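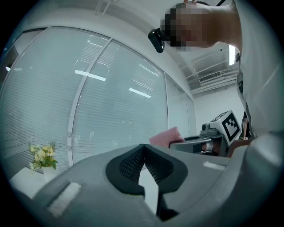 Project report: Automation in the Workplace
Part 3 - The open day at Durrani

Our group visited the Durrani open day on 2 December 2019. The aim was to see how people teach a robot a task by hand, and to compare this with the programmed arm we used at Josulton in June.

The demonstration used hand-held grippers. The operator does the job with them and the recordings are used later for training. We were told that one task needs 106 recordings before the first test, and that 18 of these are kept back for checking.

Each of us had a turn of 10 minutes. The grippers were heavier than we expected and picking up soft items was harder than picking up boxes. Two of us kept closing the fingers too early.

At Josulton we typed in every position, and our program had 54 steps. The hand-held method needs no typing, but it takes a lot of repeated work - and a poor recording has to be done again.

We did not see a trained robot running, so we cannot say how well the method works. Part 4 covers costs.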